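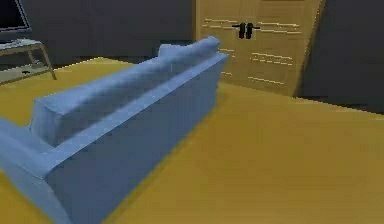
The simulated living room, with the blue sofa in front of the two-door cabinet.

Navigation fault in the Hillidach runs

In May we stopped the Hillidach navigation runs after a fault in the planner. Of 2,379 episodes, 189 ended with the simulated base pushing against the back of a sofa until the time limit. The other 2,196 were first logged as clean, a total that is six too high – those six were counted twice after a restart and the log is being corrected.

The planner was using an old collision map in which the sofa was shorter. Jernetti has rebuilt the maps and added a stop after 50 steps without progress. Please don't load older checkpoints on the Arain machines until they have been checked.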